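Hendow Road Kitchen: Trays and Plates

Gallery updated Sun 17 November

The shared kitchen at Hendow Road was restocked in October with serving trays and plain white plates. The pictures on this page were taken at the white table with the tan edging, where tableware is laid out and put away. The notes cover storage and general care, and replace the sheet that used to hang inside the cupboard door at Ollton.

Larger versions can be requested from the Kovby office. Please quote the page title.

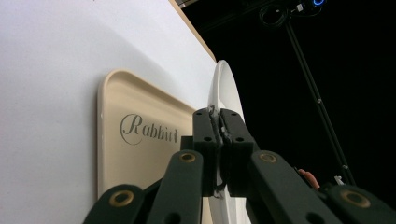

Trays are stored flat, face up, on the second shelf. The stack limit is 12, after which the shelf starts to bow in the middle. The beige tray with "Rabbit" in dark grey script is one of the printed ones, and the small rabbit after the last letter marks the right-hand end when the word is read the right way up. Printed trays go on top of the stack, with a sheet of kitchen paper between each. Plates may be stood on edge for short periods while a tray is being set, provided they are held. For longer storage they go in the Hirose rack, which has 19 slots at a fixed spacing.

Cleaning is the same for both. Use warm water, a soft cloth and ordinary washing-up liquid. Scouring pads leave fine marks on a glossy rim and should be kept for the oven shelves. Dry the underside of each tray before stacking; water collects in the corners and leaves a ring on the one below. 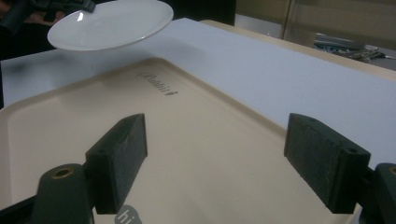 White plate, raised above the table next to a beige tray with rounded corners.

Plates are set on the tray one at a time and lowered level. Keep the foot of the plate clear of the raised lip, which will tip it if the two overlap. Full trays are carried with both hands on the short sides.

Chipped plates go in the crate under the sink and are written off at the end of the month. Replacement trays are ordered through Ollton, and delivery is usually within the week.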